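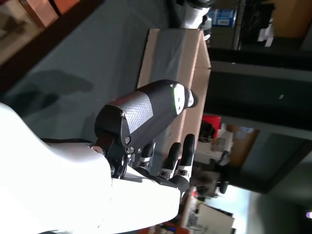 Mikel Arsenault, data lead, Plirnwood

Box handling set, README

Teleop demos for the grasp policy. 200 episodes, 57 held out for test. Cardboard boxes only for now, gray table. Wrist view plus joint logs, 20 Hz. Episodes 5 and under are warmup, skip them.

Labels are still rough, Ravard is doing a second pass in March. Dont train on the old split file.

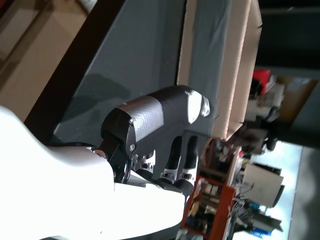
Hand against the box, white thumb tip near the lower edge.

Known isues: glare on the arm shell, some logs start late.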